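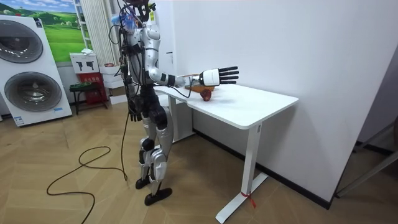 A standing desk is a desk made for writing, reading or drawing while on one's feet, or while perched on a tall stool. Some are fixed at one height, and others can be raised and lowered with a crank, a spring or a small motor, so that the same desk serves for sitting in the morning and standing after lunch.

The idea is a good deal older than the modern office. Clerks in counting houses often worked at long sloped desks, built high enough that a heavy ledger could be read comfortably from above, and many a country household kept a smaller one by the window for letters and accounts. The joiner Engelbert Zwahlen, whose workshop in Dillska turned out tall desks for schools and parish offices, offered them in 9 heights and liked to measure his customers from elbow to floor before he would cut a board — a habit his apprentices kept up long after he had retired.

Height is still the main thing to get right. The usual advice is that the top should sit level with the bent elbow, which for many grown people comes to almost 115 centimeters in thick-soled shoes, and somewhat less in slippers.

Standing all day brings troubles of its own, sore feet and tired knees among them, and most users go back and forth. A soft mat helps, as does a low rail for resting one foot.

See also: Drafting table, Lectern, Writing slope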